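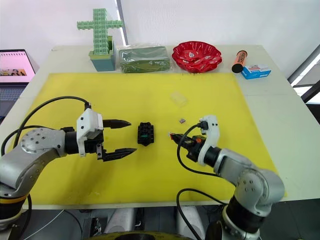
Yellow mat on a white tabletop, with a robot arm reaching in from the left and another from the right.

About Stumine Seed

Stumine Seed grows, cleans and sells vegetable and herb seed for home gardens and small farms. We are in Komthorpe, on the road that follows the river out of town toward the old mill. The catalog lists 300 varieties. We grow a little more than half of them ourselves, and the rest come from growers we have worked with for years and visit during the season.

We do not sell flowers, apart from a few that people plant in with vegetables, such as calendula and nasturtium. We do not sell potatoes, garlic or onion sets. We get asked about garlic every fall and the answer has stayed the same. Garlic needs storage we don't have.

How the company started

The business was called Ekström Garden Supply when Arne Reuter bought it. At that time it sold fertilizer, hand tools, flower pots, and seed packets from a wire rack by the front counter. The seed came in from a wholesaler. Arne had worked at a dairy and kept a large garden, and he saved his own beans and tomatoes. The first winter he put some of his own bean seed on the rack in plain envelopes with the name written in pencil. They sold out before the wholesale packets did, and customers came back the next year asking for the same ones.

The tools and fertilizer were dropped one line at a time over the following years. The pots went last. We still find one in the back now and then. The name changed to Stumine Seed when the first printed catalog was made. Stumine is the name of the low field behind the building, and it was on the old property map long before any of us worked here. Some older customers still write checks to Ekström, and the bank is used to it.

The catalog began as a folded sheet. It is now a stapled book on uncoated paper that you can write on, with blank pages at the back for notes. It is mailed free to anyone who ordered in the last two years, and to anyone else who asks for one.

Where we grow

We have two fields. Stumine is the low one. It has heavy, dark soil that stays cool well into spring, and it suits the crops that take two years to make seed: beets, chard, carrots, parsnips, cabbage and leeks. These are sown one summer, kept over winter, and left to flower the next. A field of flowering parsnips is taller than most visitors expect. Please wear long sleeves if you walk near them, as the sap can burn your skin in sunlight.

The other field is at Wumlow, up the hill. The soil there is light and stony and warms early. We use it for beans, peas, lettuce, tomatoes, peppers and squash. It drains fast, so it needs more watering, and for a long time that meant hauling a tank up the hill behind a tractor. There is a well now.

Having two fields apart from each other lets us grow crops that would otherwise cross. Squash is the usual problem. Two kinds of the same species grown side by side will be carried back and forth by bees, and the fruit from that seed can be anything. We grow one of each species per field in a year, and we hand-pollinate a few others by taping the blossoms shut the evening before they open. Corn is worse, because the pollen blows. We leave most of our corn to a grower farther down the valley who has no neighbors planting any.

What the work looks like

Wet-seeded crops such as tomatoes and cucumbers are picked ripe or a bit past ripe. The pulp is left in buckets for a few days until it loosens, and then it is rinsed through screens and spread out. Dry-seeded crops are cut when most of the pods have turned, laid on tarps under the shed roof, and threshed when they rattle. Lettuce is the slow one. It ripens unevenly, so we go down the rows with a bag and shake each head, and then do it again several days later.

Cleaning takes up most of the fall. We use a set of hand screens, a fan mill that is older than the building, and a gravity table bought used from a grain dealer. Carrot seed has to be rubbed to take the small hooks off. Beans get a last sorting by hand, which we do in the afternoons with the radio on.

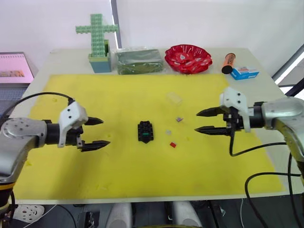 Every lot is then tested for germination before it goes into packets. We count out seeds onto damp paper, roll it up, keep it warm, and check it on a schedule that depends on the crop. Parsley and celery take their time. If a lot comes in below our own limit, it goes to compost or, when it is only a little below and we have no other seed of that variety, it is sold in a fuller packet with the test result stamped on the front. We retest what is left on the shelves each winter. Onion, leek and parsnip are never carried over to a second year, whatever the test says.

Each packet has the lot number, the year it was grown, and where it was grown. S means Stumine and W means Wumlow. A G followed by a number is one of our contract growers, and you can look that number up in the back of the catalog. If you have a problem with a packet, the lot number is the first thing we will ask you for, so please don't throw the packet out after sowing.

The Wumlow bean

Our best-known variety is a flat-podded climbing bean that carries the name of the upper field. It came from a row of mixed beans that Arne grew there early on. One plant was loaded with pods after a cold, wet summer when the rest had done badly, and he kept the seed apart. It took several years of pulling out the plants that came up different before it was steady enough to list.

The Wumlow is green when fresh and buff with a brown eye when dry. It climbs well above head height and needs strong poles. The pods should be picked young, as they get strings once the seeds begin to swell. Left to dry, it makes a decent soup bean with a thin skin. We sell it every year and have never put any restriction on it. Save your own, trade it, sell it at your own farm stand if you like. We only ask that you keep the name with it.

Who we are

Six people work here all year. Arne still runs the fields and picks which plants are kept for seed, and he answers most of the growing questions that come in by mail. The others split up the office, the cleaning and testing, and the packing. In August and September we take on extra help for the harvest. No experience is needed, though you should be able to kneel for a good part of the day. Write to the office in spring if you are interested. We pay by the hour and there is lunch.

Last season we shipped 2,279 orders. For a seed company that is small, and we are comfortable at this size. The packing room would need to be rebuilt before we could do much more, and the fields are already full.

Variety trials

Each year we grow out a number of varieties we don't sell, to see if they should be added. They are planted next to the closest thing we already have. We note when they come up, when they bear, how they stand up to disease, and how they taste. Most are not added. To make room for a new one we usually drop an old one, and we announce it in the catalog a year ahead so people who like it can stock up or save their own.

Customers sometimes send us family seed. We are glad to have it, and a letter telling where it came from is as useful to us as the seed. We can't promise to grow it right away. It is dried, labeled and put in the freezer with your letter copied into the file, and we grow out what we can. If it is ever listed, we send you the first packet and ask you what it should be called.

Visiting

The shop is open on weekday mornings from February through June and by arrangement at other times. You can buy any packet that is in stock, pick up an order, or look through the trial notebooks. There is parking on the gravel beside the shed. Please do not park along the river road, where the milk truck has to turn.

Field walks are held once a month in summer, at Stumine or at Wumlow depending on what is in flower. They last an hour or two and are free. The path at Wumlow is steep and gets slick after rain. Dogs have to stay on the lead, and we ask that you don't pick anything, since a single missing squash may be the one we pollinated by hand.

We don't ship outside the country. The paperwork for each crop is different, and we don't have the staff for it.

Getting in touch

Mail reaches us fastest in summer, when we are outside and the phone rings in an empty office. Orders placed by post are packed in the same line as those placed on the website. If something you ordered is sold out, we will refund it and will not send a substitute unless you checked the box on the form.

Page last updated Jun 5, 2020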